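Week 3 Handout: Color, Walls, and the Feeling of a Small Room
Introduction to Residential Interiors, evening section
Instructor: Eftychia Zacharopoulos
Revised 8/9/26

Welcome back, everybody. I've typed these notes up a little more fully than last time, partly for those of you who write slowly (I do too, and I have never understood how people take notes and listen at once) and partly for the three people who joined after our first meeting. If you were in the room for the talk, a lot of this will be familiar. Read it anyway, please, with a pencil, and argue with me in the margins.

Where we left off

Last week we talked about measuring. You each drew a plan of one room in your own home, and I was very happy with what came in, even the plan where the door opened straight into the bathtub. We'll fix that one together. What we did not get to was why two rooms with the same plan can feel so different to stand in. One feels like a shoebox and the other feels like a good coat. Tonight's subject is the walls, which are the biggest thing in any room and the thing most people choose last, usually on a Saturday morning under the lights of a paint store.

Value comes before color

When I say value I mean how light or how dark a thing is, and nothing else. A navy and a chocolate can have the same value. So can a pale yellow and a pale gray. If you squint until the colors go mushy, what you have left is mostly value, and squinting is the cheapest tool I will ever recommend to you.

Most people have heard the rule that small rooms must be painted white. I grew up with that rule. My mother painted every room in our apartment the same flat white every other September, and the hallway was still a gloomy hallway. White paint can only give back the light it is given. In a room with one north window and a lamp in the corner, white walls go gray and a bit sad, and you can see every shadow on them. The same room in a middle tan or a soft clay often looks warmer and more settled, because you expect those colors to have some depth to them.

A dark wall does something different again. Dark surfaces are hard for the eye to place, especially in low light. You lose the corners, and the wall can seem to slide back a foot or two. It can also come forward and sit on your chest, if it's glossy, or if it's the wall nearest to you when you walk in. So the question to ask is which wall you are making dark, and where you'll be when you look at it.

As a starting point, I suggest the far wall, the one facing you from the doorway. Keep the side walls lighter and related in warmth. Brown at the end with beige or sand on the sides is an old combination and a very forgiving one. Deep green with a grayish cream works in the same way. If you put a cool, bluish white next to a warm brown, one of them will look like a mistake, and it's generally the white that gets blamed.
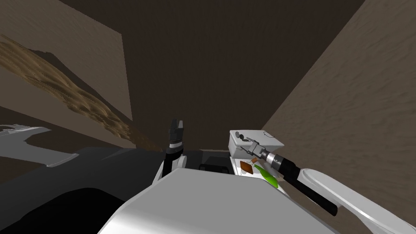 Warmth is the second thing to settle, once you have your values worked out. Paint names are no help at all here. I have a fan deck at home with a color in it called Jarnia, which sounds to me like a seaside town and is in fact the brown of a baked potato. Two chips over is Sidetti, a beige that looks pink in the morning and green by suppertime. I lived with Sidetti on a bedroom wall for most of a year before I gave in and painted over it. The lesson I took from that was to look at a sample at breakfast, at midday, and again with the lamps on, and to look at it standing up on the wall and never lying flat on the table.

Please don't paint your sample straight onto the wall, either. Paint it on a big piece of poster board, leave a white border, and move it around. You'll be surprised how much the same color changes from one side of a window to the other.

Large pictures

This is the part of the talk where hands went up, so let me go a bit slower.

A large picture on a wall acts like a second window, for good or ill. Landscapes do this most strongly. A wide view with a low horizon, such as a beach, a field, dunes, or a lake in fog, gives the eye somewhere to travel to, and in a tight room that can be a real kindness. A picture full of close, busy things does the opposite. It brings the wall toward you. I have nothing against busy pictures (my kitchen is covered in them), but I wouldn't hang one across from the bed in a narrow room and then wonder why I slept badly.

Zsófia Tóth, who taught this course before me and whose handouts I still steal from, used to say that people hang pictures for the tallest person in the family. She was right. In a room where you mostly sit, hang the picture for someone sitting. That feels too low when you're up on the step stool with the hammer, and then you sit down and it's fine.

On size, be braver than you want to be. A single large picture calms a small wall. A scatter of little frames, unless you plan it with some care, makes the wall look itchy. If you do love a scatter, lay it all out on the floor first and keep the gaps even.

Try to pick up one color from the picture and use it somewhere else in the room, but only once or twice. If the picture is sandy, a sandy wall next to it is plenty. You don't need the cushions and the rug and the lampshade to join in as well, or it starts to feel like a hotel.

Light in a room that doesn't get much

We'll give a whole evening to lighting later on, so I'll only say a little here. An enclosed room with poor daylight is almost always lit from one fixture in the middle of the ceiling, and that's the main thing wrong with it. The light falls on the floor and on the top of your head, and the walls get what's left over. Move some of it to the edges. A lamp close to a wall washes the wall, and a washed wall looks farther off. Two modest lamps on opposite sides will do more for you than one strong one overhead.

If you have a dark end wall, give it some light of its own, even a small lamp on a shelf. Left completely unlit it can turn into a hole. Some people like that in a television room, and I can see the appeal, but it's a hard thing to live with on a winter afternoon.

The Drarkasside hallway

Those of you who came on the walk will remember the boarding house on Drarkasside, with the long upstairs hall. It has 8 doors, no windows, and a ceiling lower than anybody would build now. The owners before last had it all white. The Ekanayake family, who have it now, painted the far end a deep reddish brown, took the sides to a light wheat color, and left the doors alone. They spent less on it than I spend on shoes. Several of you told me the hall seemed shorter, several said longer, and one person said it seemed shorter and she liked it better. I think all of you were paying attention. A long hall that feels shorter is a nicer hall. What you want from a dark end wall depends on what was bothering you about the room in the first place.

I should add that the trim up there is semi-gloss and scuffed to pieces. Flat paint on the walls, something tougher on the trim, and a small jar of each kept back in the closet for touching up. Write the room and the color name on the lid. I promise you will not remember.

For next time

Take the plan you drew last week and make two copies. On each, shade the walls in pencil, light, middle, or dark, with no color at all. Make the second copy as different from the first as you can stand. Then write a paragraph, half a page at most, on how you think each room would feel to walk into at six in the evening.

Also bring one picture you would like to hang, or a photocopy of it, along with its width and height. We'll tape outlines on the classroom wall and move them up and down until we agree or give up.

The reading is pages 17 to 31 in the packet. The section on north light is a bit dry, so do that first while you're fresh, and skip the table of paint finishes because the print came out too faint to read. I'll bring clean copies.

Scissors, masking tape, and a soft pencil, please. I have spare tape.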